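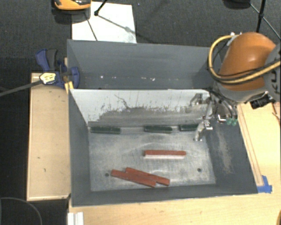
Polypropylene welding keeps coming up in the repair section and the advice is all over the place, so I am putting my question where the plastics people read. I have seven gray totes bought used from a warehouse sale in Fellisdale, and I want to use them as sub-irrigated planters, which means they have to hold water at the bottom for a whole season. Most have one upright divider running lengthwise. At the top, the lower part of the divider is a wide band of dark gray scuffing with a ragged upper edge, and a thin dark line like a crack runs down from the upper part and bends to the right near the worn area. The scuffing I can live with. What I need to know is whether a line like that is worth welding, and whether a repair on the divider will hold when one side is full of wet soil and the other is a reservoir. The recycling mark underneath says 5, so PP, but it does not say homopolymer or copolymer. I own a hot air welder with a 5 mm speed nozzle and a cheap soldering-style iron. No extruder.

— drumlin_ed

posted 9/23/25

---

kestrel60

Check whether it goes through before you do anything. Wipe both sides with isopropyl, let it dry, put dye penetrant or plain food coloring with a drop of dish soap on one side, wait an hour and look at the other. A lot of what people call cracks in used totes are knife scores from somebody opening cartons inside the bin. A score with no depth gets left alone. Welding it puts heat into sound material and leaves you with a stress riser you did not have before.

---

drumlin_ed

Fair. I will do the dye test. Assume for now it goes through.

---

pvc_is_not_pp

If it goes through:

Drill a 3 mm hole at each end of the crack, a few mm past where you can see it stop. V-groove to 60 degrees, about two thirds of the wall thickness. Scrape the surface back a good half inch on each side, and do it right before you weld. Old PP has an oxidized skin that will not fuse. Set the welder so the rod and the base both go glossy at the same time. For PP I run hotter than the chart on the box says because the cheap welders read high at the sensor and low at the nozzle.

Then do the other side. One-sided welds on a flat panel peel open from the root.

---

Fouad Smadi

I agree with most of that, but I would not stop-drill a bent crack only at the ends. Where it changes direction there is often a short branch you cannot see. Groove it lightly first, look at the bend under a lamp, and then decide where the holes go. I did plastic tank repair in Nedbridge for a long time and the bend was where the comebacks were.

Rod matters more than technique here. Totes are nearly always impact copolymer. Homopolymer rod will stick and look fine, and it will be brittle the first November you leave it outside. Cut a strip off a scrap tote of the same make and use that as your rod. Test it by welding a piece of it to the underside of a rim and bending it back with pliers. If the strip stretches before the joint lets go, you have a match.

---

marl_and_clay

Question from the planter side. Why does the divider have to be watertight at all? In a sub-irrigated box the reservoir and the soil have to connect somewhere for wicking. I run mine with a row of holes along the base of the divider and a wicking strip through each one. Water level is the same both sides, so there is no differential load on the panel beyond the soil.

---

drumlin_ed

Because I wanted the narrow compartment as the reservoir with a float valve and the wide one as soil, with the connection controlled by one fitting so I can close it and let the bed dry down.

---

marl_and_clay

You will never close it. I put valves on mine the first year and have not touched them.

---

kestrel60

I close mine for garlic. It depends what you grow.

---

pvc_is_not_pp

Back to the load question. Take 10 inches of wet mix, which pushes on the wall like a heavy fluid at maybe half its real weight. On a long unsupported panel the deflection at midspan is what kills the weld, not the strength of the bead. I would put a brace across the top of the divider, wall to wall, regardless of whether it is cracked. Aluminum angle, two bolts per end, big washers. PP creeps. It will look straight in spring and bowed by fall.

---

Fouad Smadi

Brace, yes. Do not bolt through the divider below the waterline, and slot the holes in the angle. PP moves several times as much with temperature as aluminum does, and a snug bolt in a round hole will start a new crack for you.

---

tarn_b

Surprised no one has said liner. Pond liner offcut, folded at the corners and clipped under the rim. No weld, no rod, no dye test. I priced it against a box of Trutevell PP rod plus a decent nozzle and the liner won by a lot.

---

pvc_is_not_pp

A liner across a divider is two liners, and the fitting has to pass through both of them and the panel. That is three surfaces to seal with a flat gasket, on a wall that flexes. I have seen it done. I have not seen it stay dry.

---

tarn_b

Mine is on its fourth season with a bulkhead fitting through it. Tighten by hand, then a quarter turn. People crush the gasket and blame the liner.

---

pvc_is_not_pp

Through an outside wall or a divider?

---

tarn_b

Outside wall.

---

kestrel60

Then it is a different joint — soil on one side only.

On UV, which has not come up: warehouse totes are made for indoors and may have very little stabilizer. Mine chalked on the south face after two summers and the rim snapped when I lifted one. Paint does not hold on PP without an adhesion promoter. I screwed cedar boards to a separate frame and stood the totes inside it.

---

drumlin_ed

Dye test done. It comes through for the lower part of the line, right below the bend. The upper part is surface only. So Fouad's point about the bend stands. I cut a rod strip from the worst tote and it passed the pliers test on the second try. First try I had the air too cool and it peeled clean off.

Plan is to groove and weld the lower section on both sides, leave the upper part alone, angle across the top with slotted holes. I will fill both compartments with plain water and leave it a week before any soil goes in.

---

Fouad Smadi

Fill one side at a time. Equal water on both sides tests nothing about the panel. And scrape the scuffed area well past the groove, grime gets pressed into PP and the bead will float on top of it.

---

marl_and_clay

Still say drill the holes.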